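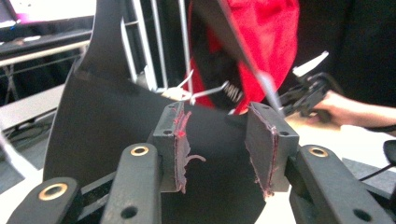

Figure 1. Hand-held grippers at the handling station. A thin black panel is between the fingertip pads; a second gripper is at right.

Unit 4: Hand-Held Grippers and Demonstration Recording
Handout for the visit to the Waden open day, 2023-08-11

Read sections 4.1 through 4.4 before the lab session. Section 4.5 contains the assignment.

4.1 Purpose of the visit

The Waden open day had three stations: arm calibration, bin sorting and hand-held demonstration recording. This handout covers the third only. The arm calibration station is treated in Unit 5 together with the Lerkari fixture.

At the recording station an operator performs a task with a gripper held in the hand. The gripper has the same finger geometry as the one mounted on the robot arm. A camera on the tool records the view past the fingertips. The recordings are later used to train a control policy for the arm. Students should already know the terms end effector, degree of freedom and policy from Unit 2.

The station used the Mavik recording setup, which the lab will also use in November.

4.2 Linkage and fingers

Each finger pad is carried on linkage bars. The bars are pierced with round holes, and some of the pivot holes in Figure 1 are fitted with brass bushings. Other holes in the same bars are plain. A plain hole in a plastic bar is acceptable for a fixed screw. It is a poor choice for a moving pivot, where the hole wears oval and the fingertip picks up side play. For the purposes of this course, treat any pivot without a bushing as a wear point and inspect it before each recording session.

Maximum opening for the lab units is 81 mm between pad faces. Objects wider than this must be gripped by an edge, a rim or a handle.

The two fingers move together. If one finger meets the object first, the object will either slide or tilt until the second finger makes contact. Operators correct for this by moving the wrist. A policy trained on such recordings will reproduce the correction only if the wrist motion is present in the data, so do not brace the object with the free hand.

4.3 Thin and curved parts

The part in Figure 1 is a thin sheet with a curved face and a narrow pointed tip. Parts of this type cause three difficulties.

a) Contact area. A flat pad on a curved face touches along a line or a small patch. The part can rotate about that line. Soft facing material increases the patch but does not remove the problem.

b) Occlusion. A broad panel behind the fingers blocks much of the camera view. The fixture, the table and the second gripper may all be partly hidden. When the target is hidden, the operator still knows where it is and the policy does not. Recordings in which the target is out of view for more than 8 seconds should be marked for review.

c) Tip position. A small angular error at the pads becomes a large position error at the far tip. For a tip 47 mm from the pads, an error of 4 degrees moves the tip by a little over 3 mm. Work through this figure before the lab; it is the basis of question 2.

With two grippers, one operator can hold a part at one place and guide it at another. The pair must then be treated as a single system. The distance between the two grippers is a recorded quantity, and both cameras have to share one clock. At Waden the clocks were compared at the beginning and end of each block of recordings. We will do the same.

4.4 Condition of the pads

Pad facing is a consumable. It fails first at the edges, where shear is highest. Compare the left pad in Figure 1 with the pads in Figure 2. In Figure 1 a piece of the facing has peeled away and curls toward the gap. The edges of the strip are red and pink.

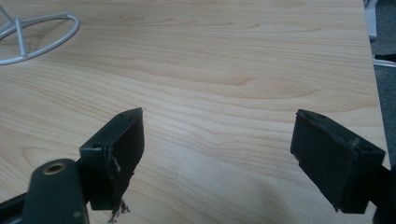 Handout 4, p. 3

Figure 2. Fingers apart over a wood tabletop, with nothing held. The left pad shows a pale, jagged tear along its vertical seam and a tuft of frayed threads at the bottom. The right pad is also worn, with lifting edges.

Wear matters for two reasons. The first is mechanical. A lifted edge can catch on a wire or a thin part during release, and the part then leaves the gripper late or at an angle. The second concerns the data. The fingertips are in view throughout a recording, so the policy sees the pads in every image. If all recordings are made with torn pads and the arm is later fitted with new ones, the training images and the running images differ. The reverse case is equally common. Neither is fatal, but the pad condition must be written in the log so that a drop in success rate can be traced.

Use the following grades in the log.

Grade 0: facing intact, edges bonded along the full length.
Grade 1: edges lifting, no loose material.
Grade 2: tear or loose threads, gripping face otherwise covered.
Grade 3: facing detached over part of the gripping face.

Replace at grade 3. At grade 2, trim loose threads between recordings and note the time. Do not trim in the middle of a recording.

Give each pad its own grade. An uneven pair should not be averaged.

Empty-gripper images such as Figure 2 are useful for grading, as both inner faces can be inspected without a part in the way. Take one at the start of every block with the fingers open over a clear area of the table. Thin wire items should be kept out of the area between the fingers when this is done.

4.5 Assignment

1. Grade each pad visible in Figures 1 and 2. Justify each grade in one sentence. State where the view does not allow a firm grade.

2. Repeat the tip calculation in 4.3 for an angular error of 8 degrees. Is the result twice the earlier value? Explain the difference, if any.

3. Sketch the linkage of one finger and mark every pivot. Indicate which need bushings.

4. Propose a camera position that reduces occlusion by a curved panel. Give one disadvantage of your proposal.

Submit on paper at the Wyss lab entrance, in the tray for Unit 4. Bring closed shoes and the printed log sheet to the session.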